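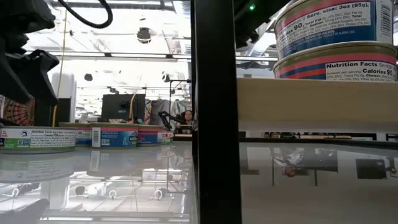
Lorena Arancibia
Energy analyst, diary

May, evening

Back from the De Bruijn briefing with a tote bag I didn't want and a headache I probably earned. The subject was household demand response. Let the utility nudge your water heater and your car charger when the grid is tight, and in return you get a credit on your bill. I have sat through some version of this since I was a junior analyst, and each time the slides get nicer and the number that matters gets harder to find.

The pitch this year is a thing called Driketti. It's an app plus a small switch that goes on the water heater circuit. The trial was in Iltport, 70 homes, run through the winter. The headline figure is that homes with the switch used 31 percent less power during peak hours. I wrote it down and then wrote "less than what?" next to it, and I spent the next hour waiting for somebody to tell me.

Less than the same homes would have used, said the man at the front, when I finally asked. And how do you know what they would have used? There's a model. Who built the model? Driketti built the model. I may have sighed out loud. The woman next to me passed me a mint.

I don't think they're lying. I want to be fair here, even in my own diary. A baseline is hard to do well, and a cold snap can wreck an honest one. But when the company selling the switch also writes the story of the world without the switch, I'd like a second opinion before anybody changes a rate schedule over it. A proper control group would have been cheap. Pick another set of homes on the same street, don't touch them, read the meters. They had the whole winter to do it.

Then there's who signed up. All of them were people who answered a mailer. People who answer a mailer from their utility are people who already know what a kilowatt-hour is. My sister throws those envelopes out unopened and so does everyone in her building, and it's her building that will have to move if this is ever going to matter at the scale they're drawing on the last slide.

And the rebound. A water heater that's been off for 2 hours wants to catch up. Turn them all back on together and you've built yourself a fresh peak a bit later in the evening. I asked about that too. The answer was that restarts are "staggered intelligently." I asked to see the load curve past 8 p.m. and was told it would be in the full report. The chart on the screen stopped right at 8. Funny place to stop a chart. 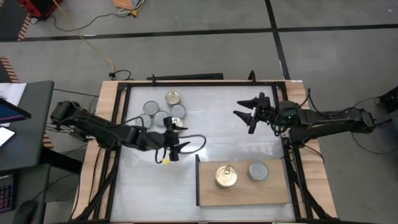 Work table between the black rails.

Lunch was decent, chickpea something. Talked to a fellow from Sondeo, who do the customer surveys for these trials. He was much more interesting than the stage. He told me satisfaction was high but that a good share of households couldn't say afterward when the switch had been active. The speakers would count that as a win, since comfort wasn't affected. Fine. It could also mean the switch wasn't doing a lot. He shrugged when I put that to him, and he didn't disagree. I took his card and have already lost it, I think in the tote bag.

What bothers me most is that I'd like this to work. We do need flexible demand. You can't keep building plants to cover a few ugly evenings every January, and I've said so in more memos than I care to remember. But if the first wave of these programs gets oversold, the regulators will remember, and the next person with a good idea will get my sigh and no mint.

Things to chase tomorrow: the full report, if it exists yet. The raw meter data, which they'll say is private, so ask for it by the half hour with the addresses stripped. What the credit costs per home against what it saves. Whether the ratepayers who didn't join are paying for the ones who did. I had that one on my list at last year's briefing too and never got a straight answer.

Also call about our own water heater. It's been making that knocking noise again and I keep putting it off.

Train was late both ways. Bed.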